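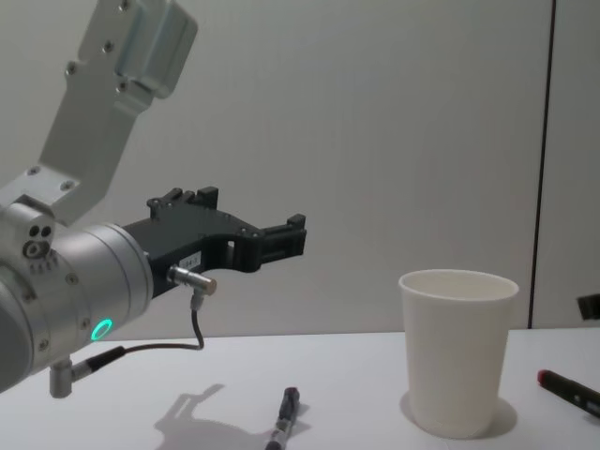

How to run a pen-and-cup demo at an open day

We set this up every August for the open day at our Brurkudach workshop. The task is simple: the arm picks a marker off the table and drops it in a paper cup. Visitors get it at a glance, and it fits on one table. The steps below assume you already have an arm that moves and a gripper that opens and closes when told to.

What you need

An arm with a two-finger gripper
A white or light gray table, wiped down
A sleeve of plain paper cups
Markers with caps in different colors
Floor tape
A printed sheet with the run order

Step 1. Clear the table

Take off everything that is not part of the task. Coffee, phones and spare screws all end up on the table during setup, and they get in the way of the arm later. We put two markers and one cup out and leave it at that. Keep the rest of the markers in a box under the table.

Step 2. Check the cable

Look at the cable between the gripper and the wrist. It needs enough slack for the wrist to turn both ways, but the loop should not hang so low that it drags across the cup. Turn the wrist by hand or at slow speed through its whole range and watch the loop. Push the plugs in at both ends. A half-seated plug cost us most of a morning one year.

Step 3. Place the cup

Stand the cup upright with open table on every side. Mark its spot with a pencil dot so you can put it back after each run. An empty paper cup weighs next to nothing and will tip if a pen catches the rim. You can stick it down with a loop of tape under the base, but we leave it free. People like seeing that it can fall over.

Step 4. Place the markers

Lay the markers flat, at different angles. If they all point the same way, visitors assume the arm is repeating a fixed move. Leave the caps on.

Step 5. Set the speed

Run at 80 percent of your normal test speed. Full speed makes the front row step back, and very slow speed loses the kids. Do 5 clean runs in a row before you open the doors. If one fails, fix it and start the count again.

Step 6. Tape the floor

Put a line on the floor well outside the reach of the arm. One person stands at the stop button for the whole session and does nothing else. A second person talks and resets the table.

Step 7. Run it

Say what the arm is about to do, then start it. Afterward, let a visitor choose where the next marker goes. Stop the arm first, let them put the pen down, wait until they are back behind the line, and start again.

If it goes wrong

Pen slips out: wipe the finger pads and lower the grip point slightly.
Cup tips: raise the drop height and slow the last part of the move.
Arm stops partway: press stop, read the fault on the screen, clear the area, then send it home.

Packing up

Park the arm in its home position, power down, and put the caps and pens back in the box.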